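Stadatard publishes code of practice for humanoid robots in shared offices

ZOLLITZ, September - Stadatard has released a voluntary code of practice for organisations that use humanoid robots in offices where people also work. The code covers everyday jobs such as opening cupboards, fetching files and moving items between desks.

It applies to any two-legged or wheeled robot with at least one arm and is free to download.
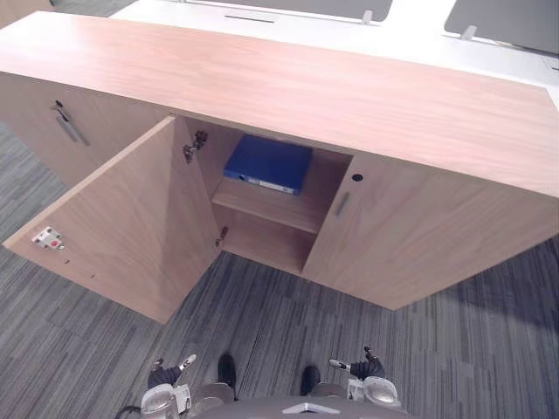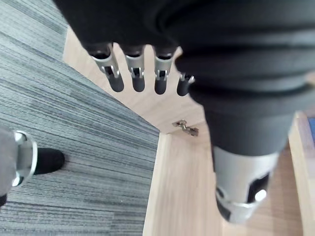
Office cabinet work, one of the everyday jobs covered by the code. The ring binder can be seen in the first picture.

The code runs to 30 clauses. It was drafted over two rounds of public comment, which drew 191 submissions from employers, equipment suppliers, unions and insurers. The working group also reviewed 1,687 incident and near-miss reports supplied by member organisations. Of these, 508 involved doors, drawers or lids.

"People expect the trouble to come from walking or lifting," said working group chair Noreen Siddiqui. "A lot of what we read was about cupboard doors. They were left open at shin height, or pulled past the stop, or opened into an aisle while someone was coming through."

Under the code, an operator must mark out a work zone before a robot opens any door or drawer below waist height. The zone has to take in the full swing of the door. Staff may walk through it only when the robot has been paused.

Other clauses require that:

a robot does not force a door that is locked or stuck, and reports it to the supervisor

pulling force on handles is limited and the limit is written in the site log

doors are closed again before the robot leaves the work zone

cables and loose coverings on the arms and wrists are checked at the start of each shift

files and binders are handled only where the organisation has recorded who may have access to them

The last of these was added after the first comment round, when several submissions asked how privacy rules would apply to robots fitted with cameras. The code now says footage showing readable documents must be treated in the same way as a photocopy of them.

Facilities company Ranus and equipment supplier Yao have both agreed to adopt the code at their own sites.

"We had our own rules, and they differed from floor to floor," said Jianhua Cao, operations manager at Ranus. "Our supervisors wanted one version they could train people on."

Stadatard will take feedback on the code for its first year of use and then decide whether to put it forward as a full standard. A supervisor checklist and a blank site log are included as appendices.

Media contact: Nives Pellegrini, Stadatard communications office, Zollitz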